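Tufa Two-Arm Practice Rig
Sold by Zonisska, Roltham

Tufa is a two-armed robot for people who already have a workbench full of half-finished things and would like one more. You build it at home or in a shared shop, in an order we suggest and you will ignore. The kit covers the torso shell, both arms, the wiring and a copy of Tokon, our simulator, so you can knock over pretend furniture before you start on your own.

What's in the box
Torso shell, light gray
2 arms, with covers
2 grippers
Power supply and main harness
Hex keys (a spare set is in there too, for when the first set goes wherever hex keys go)
Tokon license, good for every computer in your shop

What's not in the box
A bench that doesn't wobble. Patience. Thread locker, which we used to include until a tube of it opened in transit and turned a whole kit into a sculpture.

Build time
Plan on about 400 minutes for the mechanical work. The cable routing comes after that and we have stopped giving estimates for it. Label both ends of every cable. The shoulders look the same from the back, and they are not the same.

Start in Tokon
The default room loads with a table, a cabinet with a monitor and keyboard on it, and art on the wall, so your robot has some culture around it while it learns to reach. Run the arms there until you're bored, then switch the hardware on at low speed.
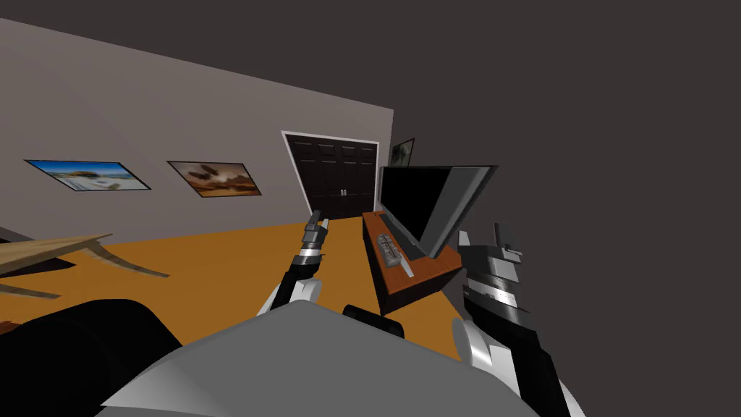

Can I run Tokon before I've built the arms?
Most people do. It needs only the license code printed inside the lid, and your settings carry over once the hardware is plugged in.

Power and space
Needs a grounded outlet and 8 feet of clear floor. Keep coffee outside that.

Returns
Unopened kits only. Kits missing one screw are considered normal; write to the Roltham shop and we'll mail you the screw.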